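Teaching your planner that a shelf has walls

A white cubby shelf looks like the easiest thing in the world to plan around. It is all flat boards and right angles. Then you run it, and the depth camera decides that half the boards are a rumor. This page covers the fix we use in Livlow for two-arm pick jobs, where one gripper handles the fruit and the other carries the basket.

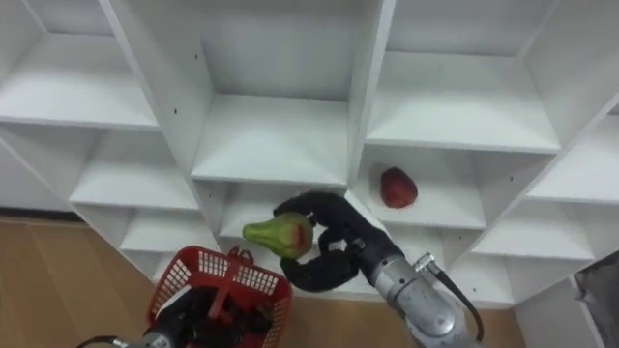 By Sinan Şimşekoğlu
Livlow guides / Planning / Updated in December

You'll need Livlow running, a head camera that has been calibrated by somebody patient, and a rough model of your shelf.

Step 1. Stop building the shelf from the point cloud. Matte white boards come back full of holes, and the planner will cheerfully route an elbow through one. Load the shelf as boxes, one per board, and use the cloud only to find where the whole unit sits.

Step 2. Fit the pose to the front edges. They catch the light and the insides don't, so the edge finder has something to hold on to. Set min_edge_px to 29. I had it at 18 for a while and it fell in love with the baseboard.
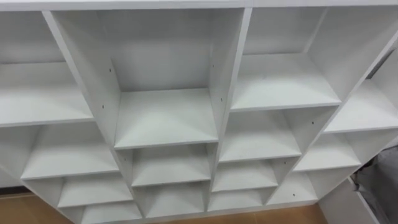 Step 3. Save the fitted pose before any arm moves, and freeze it. If you keep refitting during a reach, the gripper covers the edges you're fitting to and the shelf starts to drift toward the robot. Very friendly of it, but no.

Step 4. Attach the held object to the gripper in the planning scene. A pear counts. So does the basket on the other arm, handle included – Pentti Sjöberg left the handle out once and we all learned something about handles.

Step 5. Plan the two arms together. Set planner_timeout_ms to 730. Below that, mine gives up on the lower cubbies and reports "no path," in the tone of a waiter who hasn't checked the kitchen.

If the log shows error 747, your board boxes overlap at the corners. Shrink them a hair and reload.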